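4.2 Teaching the door-release task

Read this section before you switch on the Tresstead two-arm kit. Keep both hands outside the work area when the arms have power.

1. Place the microwave on the table with its front toward the arms.
2. Open both grippers to 100 percent and select the program "Door".
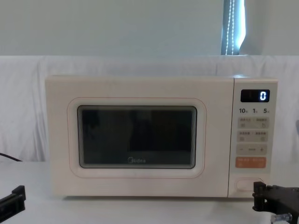
Fig. 8. Grippers in front of the microwave, display at 0.

3. Guide the right gripper slowly to the oval release button - do not push it yet.
4. Save the point, then set the speed to level 4.

Caution: Do not start the microwave while it is empty.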